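Drilley Teardown Cell - Acceptance Checklist, Desktop Tower Module
Supplier: Tekitz. Site: Giraldo, August.

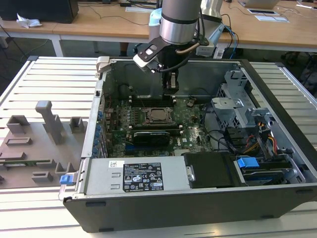
What clearance is required between the fingertips and the board during approach?
The module is set to stop 5 mm above the tallest part on the loaded board profile, then descend at reduced speed.

1. Emergency stop, both stations - PASS
Cuts arm power. Reset needs the key.

2. Case seated on slotted platform - PASS
Tower on its side, interior up. Side panel set down to the left, inner face up, outside the arm path.

3. Power supply isolation - PASS WITH COMMENT
Mains lead must be out before loading. Manual gives no wait time. Tekitz to add one.

4. Gripper bracket fasteners - PASS
Recheck every 2,000 cycles.

5. Approach over memory slots - PASS
Fingers come down from above. Cycle log reads 805 at time of check.

6. Cable routing at arm base - COMMENT
Add one more tie point - slack was judged too long at full reach.

7. Drive bay removal - NOT TESTED
Blue handle type is not in the supplied profile set. Lomov to send the file.

8. Floor area - FAIL
Keep 900 mm clear on the operator side. Loose cables under the desks to be clipped up before recheck.

Items 3, 6, 7 and 8 stay open.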